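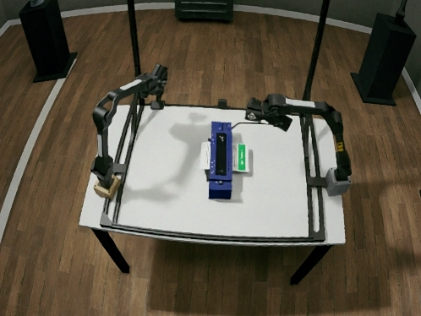

Comparing two grippers in simulation this week before either one goes on the real arms. Same controller, same task, only the fingers change. The blue device sits near the middle of the table with its long side running front to back, so each arm has to come in from its own side. The cable was the part I worried about. It leaves the far right corner and heads toward the right gripper, so any path for that arm has to respect it.

Gripper A is the stock parallel one. Gripper B is the Kaltusia design with longer fingers and a softer pad. B closes slower. I gave both the same force limit and left it alone.

500 episodes each, random start poses. A dropped the part more often, mostly when it came in at an angle. B held on but bumped the casing on the way down. I'd call that a planning problem – the longer fingers need a higher approach.

Sumathi Chettiar asked about thin flat items. Both are bad at them. A can pinch a sheet if it already sticks out past an edge. B folds it. I tried 3 pad friction values and the ranking stayed the same.

Controller note: at the default gains the wrist overshoots by roughly 8 mm with B mounted. Euan Tosh lowered the damping in January for the old fingers and we never put it back. Restored it, reran B, overshoot is down to 2 mm. The drop numbers barely moved.

Next is the same test with a wrist camera added. Elango Reddy has the mount model from Lelstead and I still need the mass for it. Will post the numbers for A first.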